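Jiltano — Progress Report, Milestone 3
Submitted by Jerent to the Blöndal production grant
Reporting period ending September

Status

Jiltano remains on the schedule agreed at the last review, with one exception noted under Multiplayer. The build delivered with this report is playable from the title screen to the end of the Evar region. Saves from the previous milestone build do not load. The save format changed when inventory was moved out of the player record, and no converter is planned before the beta.

All work charged to the grant in this period falls under the budget lines for programming, region art and external testing. Nothing has been moved between lines.

Evar region

Evar is the second of the large outdoor regions and the first to use streamed terrain. Loading stalls at the northern bridge were traced to duplicate collision data and have been removed. Frame rate on the lower console target now holds at the agreed level everywhere except the harbor at night, where the water reflections are still too expensive. A cheaper reflection pass is in the branch and will be merged after art has signed off on the color shift it introduces. 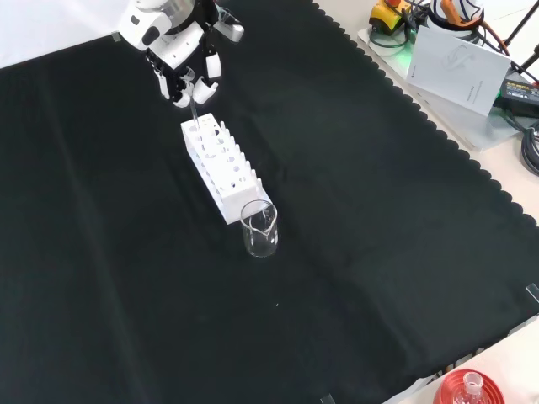

Test tube and rack, black cloth underneath.

Quest scripting for Evar is complete. Voice recording is not; placeholder lines are in the build and are marked with a tone at the start so that testers do not log them as finished audio. The ferry quest has been shortened by one stage after testers repeatedly abandoned it at the second crossing.

Testing

External testing logged 925 sessions on the Evar build. The tracker stands at 224 open issues, of which 12 are classed as blocking. Most of the blocking issues concern the map screen, which loses controller focus when a quest marker is removed while the screen is open. The fix is known but touches the shared menu code, and it will go in together with the menu rewrite to avoid testing the same screens twice.

Session length fell slightly toward the end of the period. We attribute this to repeat testers skipping dialogue and have asked for fresh testers for the next round.
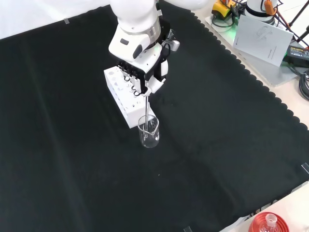 Multiplayer

Two-player visits work on a local network. Online visits do not yet meet the milestone description. Players can join and walk around, but trades started within a few seconds of joining can leave both copies of the item in place. Trading has been switched off in the delivered build. We request that this item be carried over to the next milestone without a change to the payment attached to it. 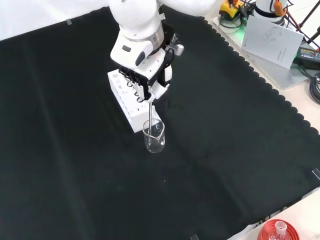
Stirring rod in a small glass beaker.

Voice chat was listed as optional in the grant agreement and has been dropped. The remaining network budget goes to reconnecting after sleep mode, which testers raised more often than any other online problem.

Crafting interface

The crafting screen has been rebuilt twice in this period and is now considered stable. The first version used a plain grid, and testers did not notice that large bottles could only go in certain slots.
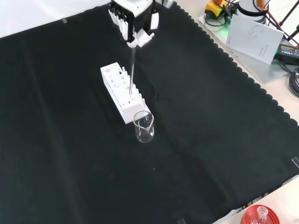
The current version of the screen replaces the grid with an angled bench view. Ingredient slots now follow the logic of a test tube rack, with round holes of varying sizes in the top plate and short pegs along the edge — a large bottle visibly will not go into a small hole, and the written warning has been removed. The beaker at the near end of the rack serves as the mixing slot. Controller navigation runs hole by hole along the rack and then to the beaker. Mouse input is unchanged.

Recipe balance has not been started. It depends on final ingredient drop rates, which are due with the third region.

Next period

Work will concentrate on the menu rewrite, the trading fault and the blockout of the third region. Localization text will be frozen when the menu rewrite is merged. Jerent will supply an updated cost table with the next build.

Recent items
Jiltano: build notes, Milestone 2
Jiltano: revised content list for Evar
Blöndal production grant: reporting template
Jerent: accessibility checklist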